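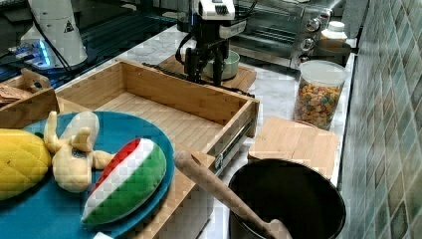 Have you ever wondered why kitchens have so many drawers and jars and boxes? I wonder about it every time I look for a spoon! My answer is that every kitchen thing needs a home, and the best home is close to where you use it. Pull open a drawer and look along its side. You might spot a long strip of metal. It's called a drawer slide, and it lets a heavy drawer glide out without wobbling. Jars do a different job. Put ring-shaped cereal in a clear one with a lid, and you can tell what's for breakfast without opening anything (orange, yellow, green and purple rings, yum).

Now for my favorite bit, the cutting board. Some boards have a groove near the edge, like a tiny ditch. Cut up a juicy watermelon and the juice runs into the ditch instead of all over the counter. My friend Leopoldo Ventura forgot about the ditch once and tipped his board. Sticky socks!

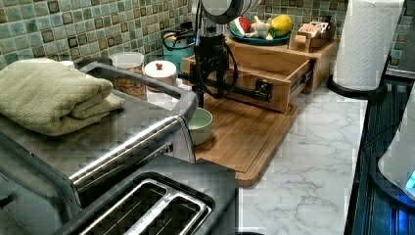
A board with a groove, and a toy watermelon that won't drip at all.

Bread gets its own machines too. A toaster has slots, so the slices stand up and get heat on both sides. A toaster oven lies flatter and has a door, and that makes it better for cheesy things that would slide off! Ask a grown-up before you use either one.

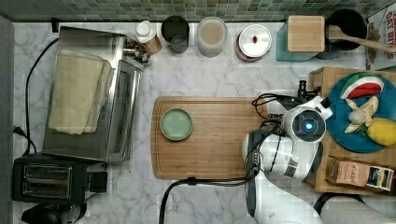
Why do cereal and flour need lids?
Air makes crunchy food go soft, and bugs love an open jar. A lid keeps both of them out.

Try this at home: pick 2 things from your kitchen and find each one a better spot. I moved my oats next to my bowls in February and I'm still pleased with myself.
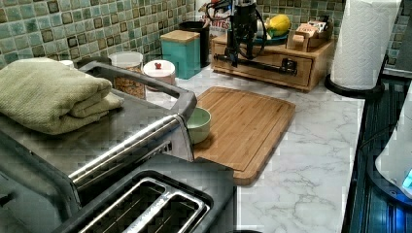

Toaster in front, cutting board in the middle, jars along the back.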